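We use cookies to remember your settings and to see which threads get read. Accept / Manage

Right, thread time, as so many of you asked how the big fiction move is going at Clultness Primary. We're sorting the whole fiction section by genre, and I am having the best month I've had in this library!

Quick background. Fiction has been A to Z by author since long before I came. Lovely and tidy, and fine if you know that you want a particular author. Most of my Year 4s don't. They want "a funny one" or "one with a dog but the dog mustn't die", and A to Z is no help at all with that.

We have 3,000 fiction books. I know this because Fitau, our catalogue, told me so, and then I sat down for a bit.

Before moving anything I asked every class what sort of stories they liked and wrote down their words, exactly as they said them. Mystery and adventure came up straight away, obviously. So did "scary but not at bedtime", which I was very tempted to print on a shelf label.

We ended up with 22 suggestions, far too many for our shelves, so I've squashed them down. Spooky and horror are one section. Magic took in fairies, dragons and wizards (there was a strong campaign for dragons to have their own bay, and I may yet give in).

Weeding came first. Please, please weed first if you're thinking of doing this. There's no point putting a lovely new sticker on a book with no back cover. I did a bay each morning before the bell and it went much faster than I'd feared.

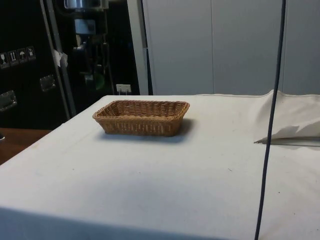
Won't you end up with a series split across two sections, one reply asked almost as soon as I'd posted that last bit. Yes, that was my big worry as well! My rule is that a series stays together even if book four wanders off into space. The first book decides where the rest live, and I make a note in Fitau if a later one is very different.

Books that fit two genres are the real headache. A funny ghost story, say. I ask myself who would be most pleased to come across it, and nearly always that's the child looking for something funny. Then I stop thinking about it. If it sits there unborrowed until summer it can move next door.

Labels! I went with coloured spine stickers from Flidov. They're small enough to leave the author letters showing, and they come off without taking the cover with them (I tested this on a withdrawn book before I let them near a new one). Each section has a colour AND a little symbol, so that children who find some colours hard to tell apart aren't stuck.

Funny is yellow, adventure is orange, animals are green. Historical is brown and one of my Year 6 helpers has told me this is unfair to history.

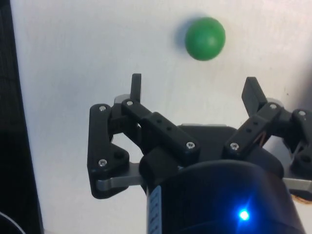 A green ball

The order I'd do it in again: change the location in the catalogue, sticker the spine, shelve it. Every time, in that order. I had one afternoon of stickering first and updating later, and the overdue list for that week was a work of fiction in itself.

I've been doing 20 books at a sitting. It sounds tiny next to the total, but it's an amount I can finish while a class is choosing, and I can stop without leaving a mess all over the desk. The helpers do their own piles at lunchtime and they are much quicker than me.

Within each genre it's still A to Z by author, by the way. We haven't thrown out alphabetical order, and the little ones still get to practise it. It's just a shorter alphabet to walk along.

So, does it work? Too early for proper numbers. But animals was the first section to open, and on Friday I had 3 children sitting on the floor in front of it swapping books with each other and arguing about otters. I didn't have to find a single thing for anybody. I could have cheered!

One thing I didn't see coming: the quieter readers are trying new authors. When the books next to your favourite are the same sort of story, you don't have to be brave or ask a grown-up. You just put your hand out a bit further along.

Next up is mystery, then the dreaded "real life" section, where I still can't settle on a name. Family and friends? School stories? Everyday? The staff at Chauvin library up the road call theirs "People like us" and I'm not sure about it. Ideas very welcome.

I'll post the sticker key and my catalogue notes once mystery is on the shelves. Ask me anything in the meantime, I could talk about this all day (ask my family).

Comments

We did ours over a summer and I still find stray historical novels in sport. Worth it though.

Give the dragons their own bay!!

How are you handling returns? Ours go back on any old shelf if I turn round for a second.

Author: Returns trolley with a coloured strip on each shelf, and the helpers sort it before lunch. Not perfect but so much better than before.

"Everyday stories" gets my vote. Infants will understand it.

Following for the sticker key, please don't forget us.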